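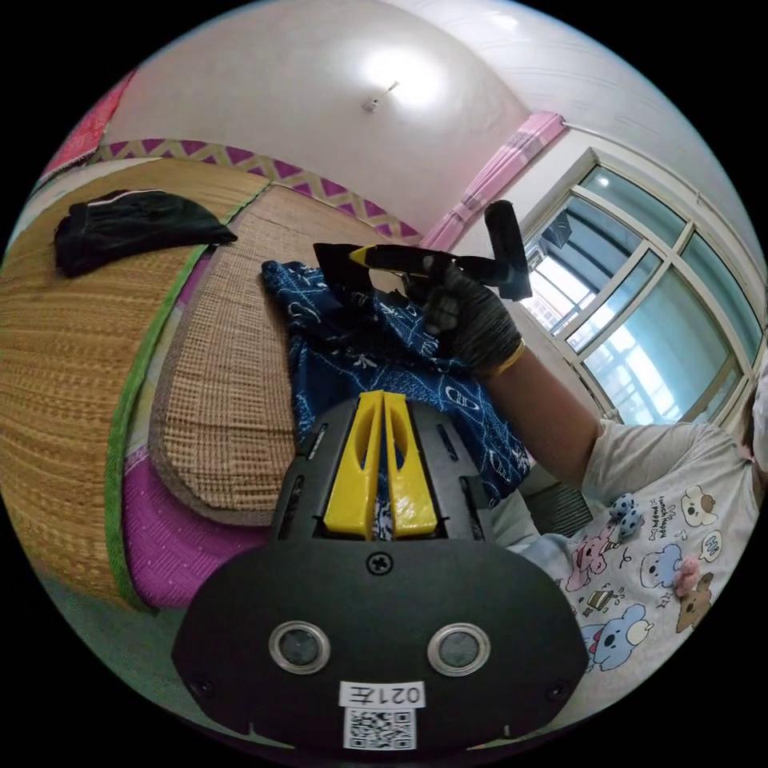 Beathag Baxter wrote in to say the fabric swap is the only thing in Fovmont worth getting out of bed early for, and I'm not going to argue with her, I was in line before the doors opened myself!

Nov 22, 2022

So, the swap is back, and it's moving. After a spring and summer in the old library basement (low ceiling, one outlet, you remember), it's now set up in the Storen building on the corner, ground floor, with big windows and a proper cutting table. Entry is two dollars, same as before. You bring what you don't want, you take what you do, and whatever is left at closing goes to the sewing class at the high school.

I went in with one bag and a firm promise to my husband that I'd come home with less than I took. Well. I came home with a wool blanket, a stack of cotton remnants and a zipper collection I have no use for whatsoever. Siiri Hyvönen, who runs the front desk, told me they signed in 200 people at the September swap, the last one in the basement, and she's hoping the new room will make it easier to get a stroller through. It certainly did on my visit. I also got a look at the back shelves, where Lụa La has sorted the patterns by size (finally, finally) and put the kids' ones down low.

The other bit of news is money. The bake table raised $725, and that's going toward a second-hand serger for the mending corner. Thắng Thân will be showing people how to thread it once it's in, and if you've ever tried to thread one of those things alone at night you'll know why I put my name down right away. There are seven spots in the first session and I've already got one, sorry!

A few things I was asked to pass along: please wash your fabric before you bring it, no foam or pillow stuffing, and pins go in the jar by the door. Parking is behind the building, and the side entrance is the one with the ramp. If you have plain dark cotton lying around, bring it, they run out of it every time.

The next swap date will go up on the door and here on the page as soon as I have it.

We use cookies to remember your settings. Accept | Manage

Contact us | © 2022 Fovmont neighborhood news | Back to top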